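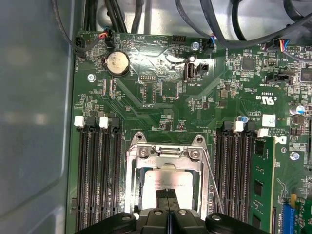

Thermal paste age is a poor reason to repaste. I manage 51 nodes at the Hullton site and only touch a heatsink when load temps drift more than 8 C from the baseline I logged at install. With the lid off I check the cabling first, and a bundle of black cables coming down past the top edge of the board, like the one pictured, gets tied back before I blame the paste.

brestura_ops wrote:
Disagree. We repaste every 2,000 hours of full load. Drift shows up late if your inlet temp moves with the season.

skoltis141 wrote:
2,000 hours is under three months. What paste are you using, toothpaste? Log delta over inlet and the season drops out.

Leen Khoury wrote:
Agree with the delta method. Our oldest node has 2,712 days on the original paste and is 3 C over baseline. Mounting pressure matters more. Follow the torque value and the tightening order on the label. 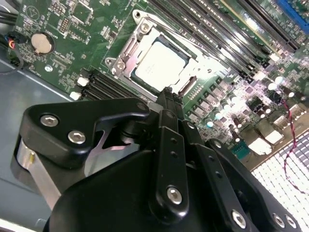

Processor in the socket, memory slots to the upper right.

brestura_ops wrote:
Fine on torque. I still see pump-out on the larger heat spreaders, mostly at the corners.

skoltis141 wrote:
Then use a phase change pad. Mansour stocked them in June.

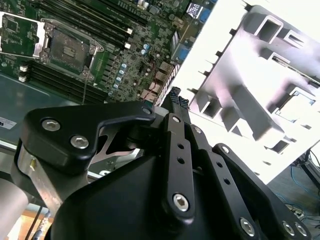
Chassis open, white plastic tray at upper right.

Leen Khoury wrote:
Pads need one full heat cycle before you log a baseline. Retighten only if the vendor says so.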